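Progress report to Nidau on the Nirker handset

10 February 2026

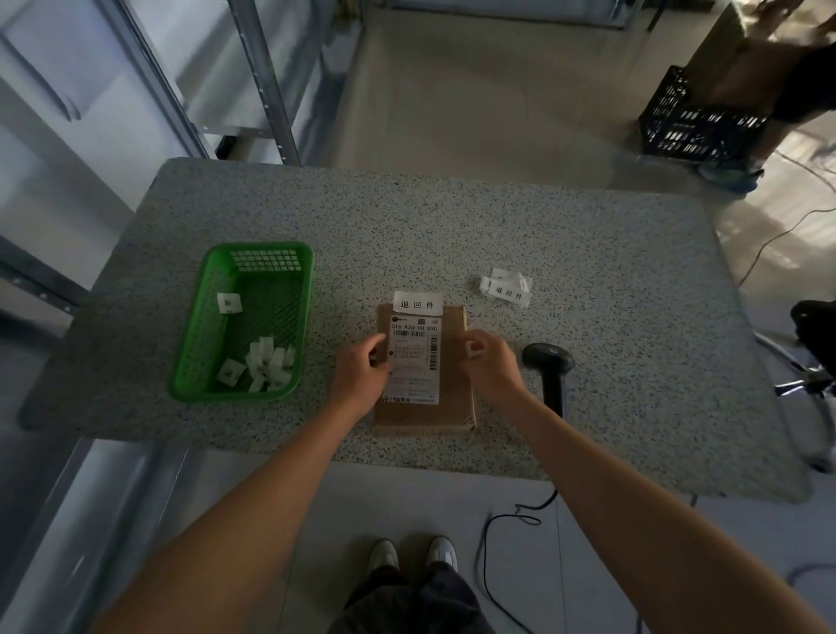
Report no. 3 | Page 2

**Prepared by:** Nusrat Butt
**Project lead:** Sinan Karabulut

## Where we are

The Nirker is still planned as a low-cost phone with a battery the owner can change at home. Since the last report we have finished the second version of the main board, fixed the fault with the charging port and started longer tests of the battery. The camera work is behind. The rest of the plan is on time, apart from the user guide, covered further down.

## Battery and charging

The battery door on the first version worked loose when the phone was carried in a back pocket. Erdem have moved the catch to the short side and made the lip deeper. The new door stays shut in our bend tests, but it is stiff to open and two of the older testers needed a coin to do it. Sinan has asked for a softer spring on the next set.

Battery size is unchanged at 3,000 mAh. With the screen at its middle setting and mobile data on, the phone lasts a working day with a little left over. Standby is poorer than we want. The modem wakes too often when the signal is weak, and Clurko have sent us new firmware for it which we have not yet loaded on every phone.

The charging port fault was a poor solder joint on one side of the connector. The pads are larger on the new board and the fault has not come back.

## Screen and case

No change to the screen. We looked at a brighter panel from the same supplier and decided against it on cost. The case now comes in dark grey only. The blue plastic marked too easily and we would rather drop it than pay for a coating.

## Camera

Photos taken in daylight are acceptable. Indoors they come out too yellow, and the focus hunts when the subject is close. The tuning was to have been finished by now. Clurko moved the engineer who was doing it to other work and the person who took over had to start again on the colour settings. We expect to close this in May, and have moved the final software build to match.

## Software

Updates can now be sent to the test phones over the air. One update failed on a phone with almost no free storage, and the updater now checks for space before it starts. Call recording has been taken out. The settings menu has been cut down and the text made larger, as your office asked.

## Trial phones

There are 20 phones in the home trial. Testers fill in a short form each week and most do so without a reminder. The complaint we see most is that the volume keys are too close to the power key. Moving them would mean a new side frame, so we are trying a raised power key first.

## Money

Spending is within the budget for the period. The door change cost more than planned, over the amount set aside for case tooling, and we have covered it from the money saved on the blue case. We are not asking for extra funds.

## Next period

- Load the modem firmware on all trial phones and repeat the standby test
- Softer spring for the battery door (Erdem)
- Camera colour and focus (Clurko)
- First full draft of the user guide, which is late

We would like a decision from Nidau on the length of the spare parts promise before the guide goes to print. Our draft text leaves a gap for it.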